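The Rillthorpe Chopstick Set, 3 Pairs
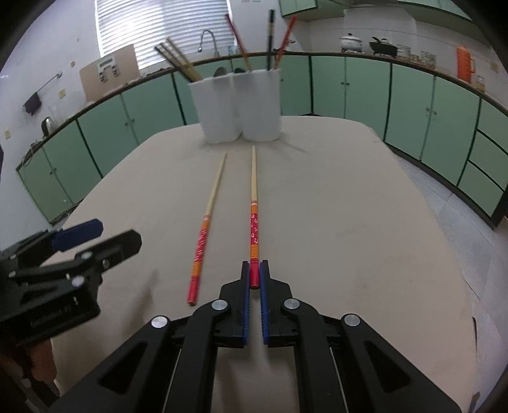

Naima Younis wrote in after a month with hers that she had stopped chasing the last noodle around the bowl, and that her only complaint was having bought one set when her sister clearly wanted one too. Esmaeil Pakzad asked if they're any good for cooking as well as eating. Yes for quick jobs like turning dumplings or fishing out a slice of ginger, though for deep frying you'll want our long Anditska pair, which keeps your knuckles well away from the oil.

We love these! They've been on our own lunch table since January, and we keep finding new things to pick up with them (cold peas, pickled radish, the very last sesame seed on the plate). The Rillthorpe is a square-handled chopstick that tapers to a round tip, and the last inch or so of the tip has fine grooves cut into it. Silken tofu is still going to test you, but rice noodles and slippery mushrooms stay put beautifully.

The wood is beech, sanded by hand at the Wasilewska workshop and finished with a food-safe lacquer. The square handle matters more than you'd think when you're learning, because the stick doesn't roll between your fingers, and it won't wander off across the table between courses either.

What's in the box

3 pairs of chopsticks
2 ceramic rests, glazed gray
Cotton roll with a tie
Fold-out card showing how to hold them, for right and left hands

Yes, there are two rests for three pairs. The rests come from Biten, a small pottery that packs them in twos, and we didn't want to raise the price of the set to add another box. Single rests are on the Biten page if you'd like to make up the number.

Care

Wash by hand in warm water with a little soap, then dry them right away and let them air before they go back in the roll. Please keep them out of the dishwasher. The heat dulls the lacquer and can bend the tips, and a bent pair is maddening to eat with. If you've had something with a lot of turmeric or chili oil in it, rinse them before you sit down to coffee.

New to chopsticks?

Start with something chunky and forgiving, like roasted potatoes or cubes of melon. Hold the lower stick still against your ring finger and move only the upper one, with the tips level. Hold them a bit farther back than feels natural, too!

Item 617. The long Anditska cooking pair is item 866. Orders placed by noon go out the same day, except on Sunday.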